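Updated 22/10/2022

# Clidgate metal bins: common questions

**What sizes do you carry?**
Two, shallow and deep. Both have open tops and sloping walls. The deep one is 445 mm long at the rim. Lids are not available for either.

**Can I put a bin straight on a wooden table?**
Yes, but lift it when you move it. Dragging a loaded bin will mark the wood. Felt pads are sold separately in packs of 40.

**How much weight can it hold?**
Up to 19 kg if the load is spread over the floor of the bin. Do not lift a full bin by one wall.

**How do I clean it?**
Use warm water, dish soap and a soft cloth. Dry it right away, including the corners. Steel wool and scouring powder will take the finish off.

**Do you deliver?**
We deliver to Galimmont and Barrientos. Orders from Clallamitz are picked up at the warehouse.

**Can I return a used bin?**
Unused bins only, with the receipt. Bins bought before May are covered by the old return terms printed on the invoice.

**Are scratches and rust covered?**
Surface wear is not covered by the guarantee. It tends to show first on the walls, where things get dropped in and pulled out. The gray bin on the light wooden table has scuffs and small rusty specks along the bottom of its rear wall, and pale scratches low on the right one. We class marks like these as surface wear. Holes, split seams and bent rims are handled as claims, so send us a photo of the damage and the invoice number.
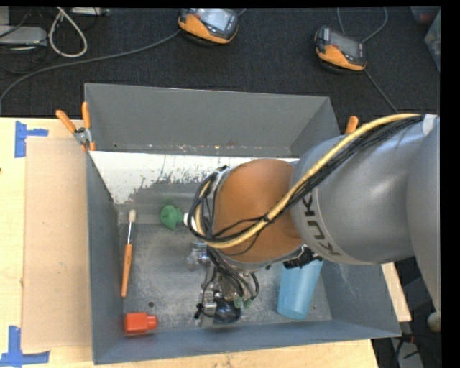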